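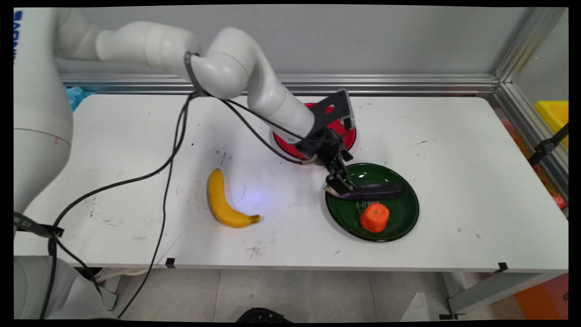
12 January 2025

Quick one this month, the seed order goes in soon and I still have half the forms sitting in my inbox with no plot number on them. Plot number please! Top right corner. If you wrote "same as last year" I need you to look up what last year was, I don't have it anymore.

**Eggplant.** Yes we're doing it again. Last summer was the first year it came good for more than a couple of people, mostly down at the Baxter Street end where the wall holds the heat. Long skinny types did better than the big round ones, by a lot. So the order has two long ones and one small striped one, no globes. If you want globes you're on your own, sorry.

Start them indoors in March, not before. Every year somebody starts in January and ends up with a leggy thing flopped over on a windowsill. They want warm soil more than they want light at first - top of the fridge works, heat mat is better. We have a few mats to lend, ask Rangi Fairweather, bring it back with the plug still on it.

Flea beetles: row cover from the day you plant out, off again when you see flowers. I left mine off for one weekend and the leaves looked like lace.

**Money.** Opening balance was $3705. Hose repair and the new lock came out of that, plus the deposit on compost from Wimstead, which is $940 and comes off the final bill. We'd like to stay above $1000 going into spring so no new lumber until dues are in. Dues same as before. Cash or check, in the box, envelope with your name on it.

**Water.** Off until further notice. Please don't try the tap "just to see." The handle is stiff, it is not stuck, and if you force it we'll be buying another one.

**Seed swap.** In the back hall on Tedis Road, 8 tables, doors at ten. Label your stuff with variety and year. Tomato seed in an unmarked sandwich bag went home with nobody last time and I still have it. Beans, squash and flowers all welcome, no mint, no exceptions, I mean it. Coffee is on us, bring a mug.

Also need somone with a truck for the wood chips. Two trips, maybe three. Gas paid.

**Recipe corner** is short becuase I ran out of week. Eggplant, halved longways, scored, salted a bit, oil on the cut side, hot oven face down till it collapses. Garlic, lemon, some yogurt. Eat with bread. The Ridura Avenue plots do it with miso and I'm told it's better. Will get the amounts for next time.

Forms back to me by Friday.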